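**Trurulix adds a night at the Sperling, new opening act, doors moved up**

January 15, 2025

Quick one before the box office line gets any longer. Trurulix, the big choir-and-drums show that opened at the Sperling last week, is getting an extra performance. That makes 3 in the run instead of 2. Tickets for the added night are on sale now at the window and by phone. Online sales to follow once the seat map is fixed (it was showing the organ loft as row A this morning, don't buy row A).

Total sold so far across the first two nights: 3,233. Best winter number the Sperling has had for a concert without a touring name on the poster. The house manager's office confirmed it by phone and then asked if we'd please mention the parking. So, the parking. The lot behind the hall is closed for drainage work until spring. Use the ramp on the river side and walk up the hill.

**What it is, for those who missed it**

Trurulix is an evening-length piece for 100 singers, a brass group and a lot of drums, written and conducted by Svenja Stöcker. Runs just under two hours with one break. The words come from old ferry songs and work calls, most of them a line or two long and repeated until they turn into something else. No plot to follow. The program has the full text printed in the back but the lights go down too far to read it, so look before it starts if you care.

The brass is Skuveo, who played the outdoor stage in October and got rained off after four songs. They've been waiting for a roof. They sound terrific in that room, especially in the long slow section before the break where the trombones stand in the side aisles and answer each other over people's heads. If you are seated on the left aisle you'll have a trombone bell quite close to your ear for a while. Some people love this. One man in front of me moved.

Opening night had a shaky first ten minutes. Sopranos a hair behind the drums, a late light cue, some shushing in the balcony. Then the low voices came in on "Haul and Bide" and it all locked together. By the end of the first half the whole back block was leaning forward. Second night was tighter from the start, by all accounts, though I only caught the last third of it, standing.

Stöcker conducts without a podium, flat on the floor among the singers, which means from the rear stalls you see one arm and not much else. She turns around for the final number and brings the audience in. Four notes, easy ones. My row got them wrong twice and nobody minded.

**The extra night**

Same cast, same running order, two changes.

First, there will be an opening act. Dredness, the five-piece from the east side who do slow, loud dance music with an upright bass, will play a half hour set before the choir. Not an obvious match on paper. But their singer has been in Stöcker's choir for years and the two groups share a drummer, so it's less of a stretch then it looks. They plan to play sitting down. We'll see how long that lasts.

Second, doors open a half hour earlier to make room for them. The start time printed on tickets for the added night is right. The start time on the lobby poster is wrong and will be pasted over.

Stöcker, reached between rehearsals, kept it short. "We wanted one more go at it with everyone still in good voice. After this half the altos go back to their night shifts and I won't get them in one room again before summer."

Asked about a recording: yes, being looked at. Microphones were up on the second night. She hasn't listened yet and says she isn't going to until the run is done.

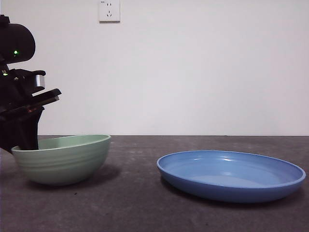
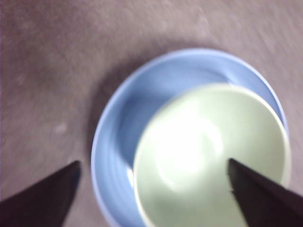 **Tickets and seats**

- Stalls and first balcony: reserved seats, plenty left on the right side, hardly any on the left.
- Upper balcony: unreserved. Get there early. Sound up there is the best in the building, benches are the worst.
- Standing room goes on sale at the window one hour before doors. Cash or card.
- Students and under-18s half price with ID, window only.
- Tickets for the first two nights can't be swapped for the new one. The hall is firm on this, please don't argue with the window staff, they've had a week.

Wheelchair spaces are on the stalls level by the north door. Call ahead so a companion seat can be held next to you. The hearing loop works in the stalls only. There's an elevator to the first balcony but not to the upper one.

**Coats and bags**

Coat check is open again after being shut most of the fall. Big bags have to go in, no exceptions, and that includes instrument cases. Several people turned up with trumpets on opening night, no idea why. The line afterward was slow. If you've got a train to catch, keep your coat on your lap.

**What people said on the way out**

Mostly good things. A woman on the stairs called it the loudest quiet piece she'd ever heard. A couple from out of town thought the second half went on one song too long, and I'm with them: the bell number right after the break is pretty but it stops the thing cold just as it ought to be picking up. A teenager told me the drums were "fine" and then played them on the handrail all the way down to the street.

Biggest hand of the night went to the youngest section of the choir, up on the risers at the back, for the clapping piece in the second half. It's fast and it's fiddly and they do it from memory with their eyes on each other and not on Stöcker. Someone dropped a beat near the end on opening night, grinned, and got right back in. Got a cheer for it.

Complaints: heat, mainly. The Sperling runs its boilers hard in January and with that many singers on stage it got sticky. The hall says it will turn things down before the doors open. Also the bar ran out of everything but tonic at the break. More stock is on order.

**Workshop for singers**

One more item that got buried at the bottom of the press sheet. Stöcker is holding an open singing session in the rehearsal room downstairs on the afternoon of the added show. No charge, no need to read music, no need to hold a ticket for the evening. She'll teach two of the short work calls and the four notes from the finale, so at least a few people in the house will have them down. Sign up on the sheet at the box office. Space is limited by the size of the room, and the sheet was already onto its second page when I walked past.

Skuveo's players may drop in for the last part of it, depending on when sound check wraps up. Kids are welcome if there's an adult with them. Bring water, the fountian down there is off.

**After this**

No tour planned. There's talk of taking a smaller version to churches in the valley, with a quarter of the singers and no brass, but nothing is signed. Dredness have their own date at the Sperling's small room in the spring, on sale soon.

Box office opens at noon and closes at six, later on show nights. Phone line keeps the same hours. We'll post the online link here when the seat map is working.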